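Subject: Re: [rirnon-users] pads slipping on denim, and how tight is tight?

On August 2, 2024, the Hartley bench wrote:

> Hello all,
> We've taken over a pair of the Jetance hand grippers and we're getting
> slips on anything heavier than a T-shirt. The ridges on the orange pads
> still look all right to me. Is there a point where you just swap them?
> Also one of the two finger tags keeps dropping out in the tracking and
> I don't know if that's the tag, the lens or us. And does anyone have a
> sensible order for doing the checks? The sheet that came with ours has
> two different step 4s.
> Thanks, Hartley bench

Hello Hartley,

Oh, the two step 4s! We've got that sheet as well. Ours has been scribbled on so much that I typed up a clean one last November, and I'll paste the gist in here.

First, the slipping. We keep a log at Studon of every grasp on every set of pads, and the set I took off last had done 1034. They looked fine from the front, same as yours. Then I ran a thumbnail across the ridges and the tops had gone smooth on the left pad only. So please don't go by looks - take them off and feel them side by side with a new one. I now check at 296 grasps (a silly number, it's just where the first page of the log runs out) and again every page after that.

Before you blame the pads, though, do the wipe. A barely damp lint-free cloth, along the ridges and never across, then leave them to air while you make the tea. Denim sheds far more fluff than you'd think and it packs down into the grooves. On our bench that cured more slips than new pads ever did.

Then try something with an awkward edge. I like a cap for this, because you've got a narrow bit of fabric to go after and a big stiff dome next to it that wants to push the fingers about. Close slowly and look at where the fabric goes in. It should sit between the two pads and both pads should meet it at the same time.

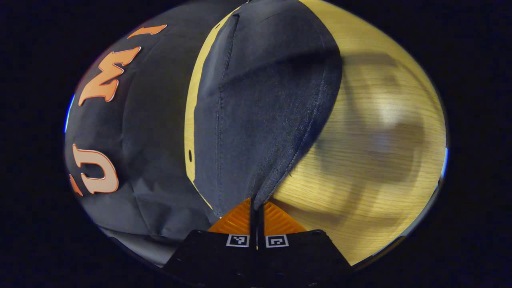 Imogen Fothergill

You can see both tags under the pads there, left and right, and that's my check for your tracking problem too. With the fingers closed on something, pull up a still and look for the whole white border on each one. If a corner is missing or grey, clean the tag. If it's still grey, clean the lens. If the border is crisp and it still drops out, then I'd look at whether the tag is sitting flat, as a lifting edge is enough to upset it. We had one that was stuck down a hair crooked and I spent a whole afternoon on the software before I thought to press it with my finger. Do remember the two tags aren't the same pattern, so if you're putting new ones on, don't mix up left and right. (Ask me how I know.)

Now the order. Mine goes like this:

1. Log out the gripper and write down the count.
2. Wipe pads, then tags, then lens, with a fresh bit of cloth for each.
3. Go round the finger screws with the small driver. Snug, then stop. Your "how tight is tight" - if your wrist is turning, that's too much.
4. Open and close it 11 times with nothing in it, and listen for a click.
5. Close on the cap, both tags visible.
6. Close on a gathered fold of something thick.
7. Write the count down again.

Step 6 is where a tired pad gives itself away. I don't lay the jeans flat, I leave them in a heap and bring up a fold near a seam, so the pads have got a lump to deal with as well as plain cloth. If one finger is slightly loose you'll feel it twist on the seam well before you'd notice it on anything thin.
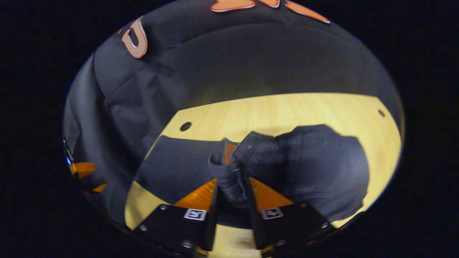 Imogen Fothergill
Gripper upkeep, Studon

A word on those silver screws. They do creep. I put a dot of paint pen across each head and onto the black so that I can tell at a glance if one has turned, but I only do that on the sets that go out of the building. For the ones that stay put, the driver once a week does it.

When you do change pads, change both, even if only one is worn. A new one against an old one pulls the fabric to one side, and you'll be back here asking why everything comes up skewed. After fitting I do 100 closes on scrap cotton before it goes back in use, which is dull, but I put the radio on.

I've got a spare set of pads in the drawer if you'd like to try them before ordering. Send me the postal address off list. And could you tell me which revision is printed at the bottom of your sheet? If yours is later than ours and STILL has two step 4s, I'm going to write to them again.

Cheers,
Imogen

Last updated: when the thread was last replied to
Contact the list owner | © Rirnon users list | Back to top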